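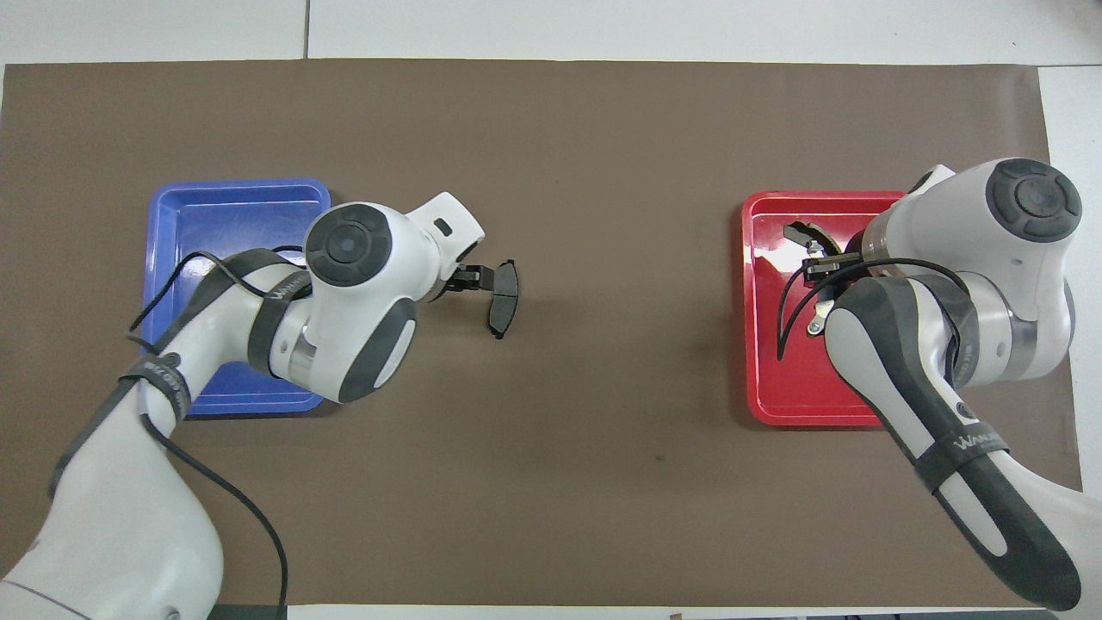 Someone at Bistbridge wrote in after the last issue to ask why we still make people sign the reset sheet before every session, when the arms stop by themselves anyway. Fair question! My take is that the auto stop covers the arms and the sheet covers us. We have 11 lines on it now (trays back in place, cables clear of the joints, hands out before you hit go) and I still catch myself skipping the cable one when I'm in a hurry. Going through the June logs I found 264 sessions with a full sheet, and those are so much easier to read later, it's a joy. The Drasover folks want to cut it down to one page, which I'm all for, as long as the cable line stays. Drafts are in the shared folder, so go mark them up, and be picky please.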